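¿Ya saben trabajar los robots? Mis dudas después de una mudanza

septiembre de 2021

Este mes me he mudado de piso y he montado 4 muebles con mis propias manos. En el segundo armario me sobraron 2 tornillos y todavía no sé de dónde son. Mientras los buscaba debajo del sofá pensé, como mucha gente, que para esto ya debería existir una máquina.

Trabajé unos años en Woneo, en la línea de montaje, y allí los brazos automáticos hacían muy bien una sola cosa. Si la pieza llegaba girada un poco, la línea se paraba y alguien tenía que ir a colocarla. Por eso me interesan más los robots con manos, con dedos de verdad, que se prueban ahora con tareas pequeñas: meter una clavija en su agujero, poner un cilindro en su sitio, encajar una rueda en un eje. Parece un juego de niños – mi sobrina lo hace sin mirar – pero para una máquina es un trabajo serio. 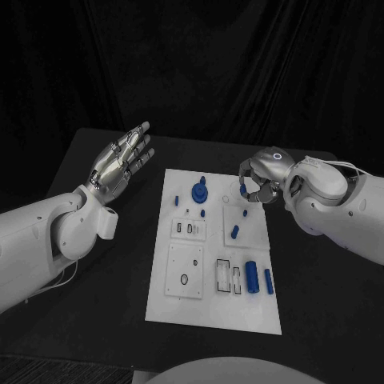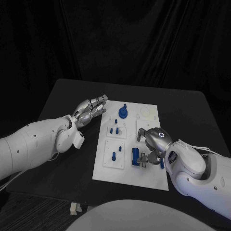
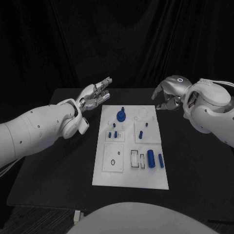 Las piezas azules, el tablero blanco y dos manos robóticas, en los tres casos.

Fereshteh Dehghan me contestó, cuando le mandé el borrador de esta entrada, que soy demasiado paciente con las máquinas. Según ella, un tablero bien ordenado encima de una mesa se parece poco a una cocina un domingo por la noche, y no piensa creer en ningún robot hasta que le doble una sábana bajera. También me preguntó cuánto cuesta una mano así y quién la repara cuando se rompe un dedo. No supe responderle.

Tiene razón en lo de la cocina. En casa nada está dos veces en el mismo lugar, y las bolsas, la ropa y los cables cambian de forma cuando los tocas. En un taller lo veo más cercano. Para preparar kits de piezas o llenar bandejas no hace falta ir rápido, hace falta no equivocarse, y un turno de noche es largo.

Yo, de momento, sigo con mi destornillador. Me falta la estantería del pasillo, y las instrucciones vienen solo con dibujos.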